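Return windows should be set by product failure, not by the calendar

Most online footwear sellers give the customer 30 days or something close to it. The number is seldom derived from anything. It is copied from a competitor, who copied it from a mail-order catalog, and it then gets defended as though it had been measured. I think it is the wrong control, and the costs it creates land mostly on the warehouse.

A return has three properties that matter to the people who process it: the condition of the item, the state of the packaging, and the reason for return. Elapsed time is a weak proxy for the first, tells you very little about the second, and has no bearing on the third. A shoe worn on pavement for one afternoon is a used shoe on day 2. A shoe tried on once over carpet and put back in its carton is still sellable on day 50.

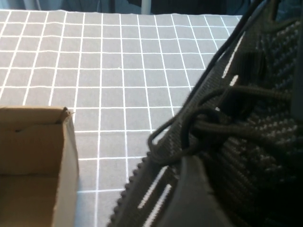 Filed under: Returns and Reverse Logistics

Consider what a fixed window does to arrival patterns. Customers who intend to return an item wait for the deadline, so each sales peak is followed by a second peak at the receiving dock one window later. When I worked on intake planning at Renaud, the April promotion was reliably the worst case. Outbound volume had already dropped, temporary staff had been released, and the cartons came in anyway. Dineo Van Wyk ran the Isville dock then and scheduled against the return deadline as if it were a second sale. She was right to do so, and it was an expensive way to be right.

The usual counterargument is that a fixed window is easy to explain. I accept that. A policy that fits on a packing slip has value, and support staff can apply it without judgment. But the simplicity is only on the customer side. Inside the building there are exceptions for gift orders, for late carriers, for exchanges that restart the clock, and for accounts too large to annoy. Branwen James once listed the exception codes in use on our system and stopped when the list reached over 300. Many were duplicates with different spellings. A rule with that many overrides has stopped working as a rule.

What I would put in its place is a condition grade with a declining credit. The item is graded on receipt: sole, upper, insole, carton. Clean in all four, full refund, with a long outer limit that exists only so the accounts can be closed. Marked sole, partial credit. Carton missing or crushed, a fixed deduction equal to the cost of reboxing. The deductions are published before purchase, and the grader does not see the order date.

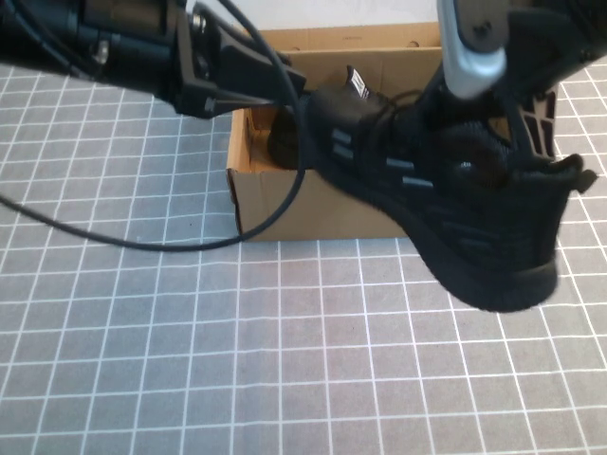
Reboxing is the item most retailers get wrong. It is treated as overhead and spread across all orders, so customers who return a shoe in good packaging pay for those who do not. Charging it directly is fairer, and it also changes behavior. Gwilym Owen at Bamorum disagrees with me here. His view is that a small deduction produces a large number of support contacts, and that the contacts cost more than the cartons. That may hold for a seller with low average order value. I would want to see the contact costs separated by deduction type before conceding it generally.

Grading does require consistency between graders, and this is the strongest objection. Two people looking at the same outsole will sometimes disagree. Reference samples at each bench help, as does a periodic blind regrade of items already processed. Neither is exotic. Any plant with an incoming inspection step already does both, and footwear is an easier product to inspect than most castings.

There is also the question of fraud. A long outer limit invites people to wear an item for a season and send it back - but those items fail the sole grade, and the credit falls accordingly. The fixed window catches them only if they are slow.

I would start with one product line and leave the existing policy in force on the rest, then compare recovered value per returned pair. Refund totals alone will mislead, because a stricter grade lowers refunds even when it sends good stock to the wrong shelf.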